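Tower parts program: what we take, what we keep, what goes out

The refurbishing bench at Irivell has moved over to Dell towers for the spring, and several members have asked what happens to a computer between the drop-off counter and the sale shelf. Most of the work is slow and fairly dull. A tower comes in, gets a tag, and waits on the rack in the back hall until there is a free spot on a table. The rack was full for most of March and is close to full again now.

The current batch is 201 towers from the Bellamy office closing. They were all bought within a couple of years of each other, which helps a lot with parts. A bracket or a latch from one will usually fit the next. When we get mixed donations, half the bench time goes to looking for screws.

Each case is laid on its side and the side panel comes off first. The panels are stacked against the wall by tag number, so please do not move them to get to the paper cutter. Memory comes out when a machine is being stripped, and so do the cooler and the processor. The board stays in the case until it has been looked over, because a board that is handled loose tends to come back with a bent pin or a scraped trace. The power supply usually stays in as well, unless the tag says otherwise. 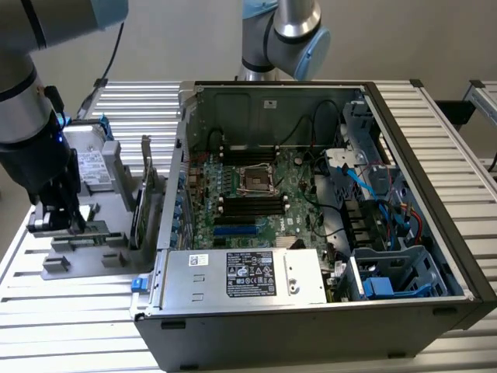
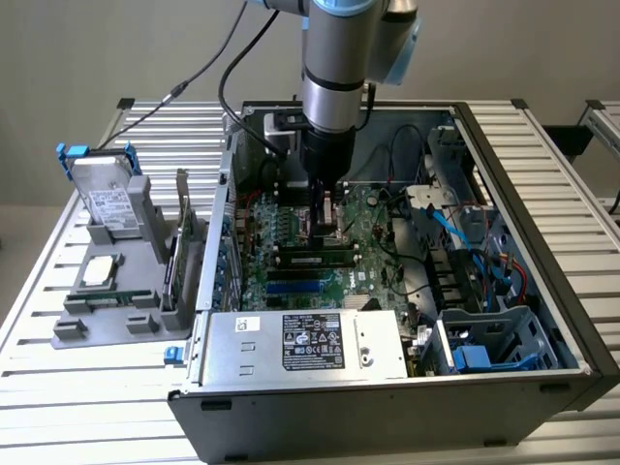
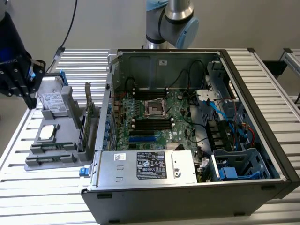 Dell towers on their sides with the side panels off and the power supplies still in.

After the board check, the tower goes one of two ways. If the socket is clean and the slots hold a module firmly, it is put down for a rebuild. If the socket has damage, the case becomes a donor, and we pull the drive cage, the supply and any good cables. Blue plastic pieces go in the shallow tray by the window. The latches and drive tabs snap if they are thrown in with metal parts, and we cannot buy those tabs one at a time.

Memory is sorted by size and then by speed. Modules with no readable label go in the gray tub and get tested in a batch at the end of the month. Do not put an untested module into a machine that is already on the rebuild list. We lost the better part of an evening in February to one bad stick that had been moved through several machines before anyone wrote it down.

The coin cell gets replaced in every tower we rebuild, whatever it reads on the meter. The old cells go in the glass jar on the counter with tape over both faces. Full jars are taken to the county drop-off along with the paint.

Power supplies are tested under load for 14 minutes. A supply that is noisy at the end of that time is rejected, even if the voltages are fine. We do not open supplies for repair. A rejected one gets a strip of red tape across the label and goes under the bench, where the metal recycler collects it.

Drives from the Bellamy machines are handled separately. They were pulled and logged on arrival, and none of them will be sold or reused until the wipe records are complete. If you find a drive still sitting in a carrier, leave it where it is and bring the whole case to the counter.

Rebuilt towers get a fresh install, a wipe-down and a printed card listing the memory, the drive and the date of the test. Tesum neighborhood school has asked for the first group and Hokia library branch is next on the list. Whatever is left goes on the sale shelf in June, with members having first pick for the first week. Prices will be posted inside the front door. Each buyer is limited to two.

So far the parts account stands at $1,350, and most of that is going to solid-state drives and coin cells. We are also short on thermal paste and would be glad to have unopened tubes. We have plenty of power cords and VGA cables and cannot take any more of either.

Bench hours are unchanged. The room opens at 6 p.m. and the tables need to be cleared by closing, apart from any tower with a yellow tag, which can stay out overnight. Wear closed shoes, use the wrist strap, and put the drivers back in the rack in size order. The small Phillips has gone missing again, so check your pockets.

Donation drop-offs are at the side door on the parking lot. Monitors are still on hold until the storage room is cleared out.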